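Tips for recording table-wiping examples

We're up to 2,094 takes for the Pidport learner, and wiping is still my favorite chore to record! Swap cloths often, and let the strokes wander a little (real wiping does). Leave things on the table too, like a magazine or a bottle.

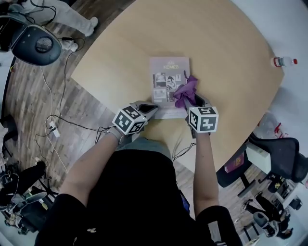

Keep the marker cubes facing up as much as you can, and shake out your hands every 11 takes. Slow, easy strokes give the loveliest tracks.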